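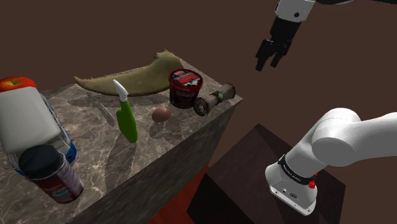 *Stone-topped table with a red apple at one end*

# Lurard Welcome Pack for Safe Houses

The Lurard Welcome Pack is put together by Drostard for shelters that take in survivors of trafficking and domestic violence. Many residents arrive with no luggage. The pack covers the first days, until a caseworker can sit down with them and go over what else they need.

## What's in the pack

- Sweatshirt and sweatpants, unbranded, gray or navy
- Underwear and socks, 4 of each
- Toiletry bag with full-size items
- Notebook and two pens
- Door wedge for the bedroom
- Blank card for the shelter's own phone numbers

Clothing runs from S to 3XL. Children's packs are ordered separately under the name Khokhar and come in ages 2 to 12.

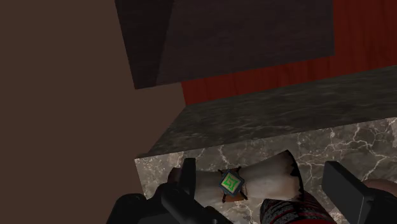 Nothing on the outside of the bag names a charity or a shelter. Farzana Janjua, who ran intake at a safe house before she joined us, asked for that, and for a zipper that closes quietly – residents often unpack at night in a shared room.

## Ordering

| Item | Price |
|---|---|
| Single pack | $36 |
| Case of 4 | $124 |
| Case of 4, with Atitz bedding roll | $206 |

Registered nonprofits can pay by invoice. Orders placed by noon on Wednesday ship the same week. We don't print the contents on the shipping label, and we will deliver to a PO box or an office if your address is confidential.

Sizes can be mixed within a case. Unopened packs can be returned or swapped for another size. Opened clothing can't come back to us.

For standing orders, or to leave an item out, write to Ehsan Butt in shelter supply. The December order list fills early.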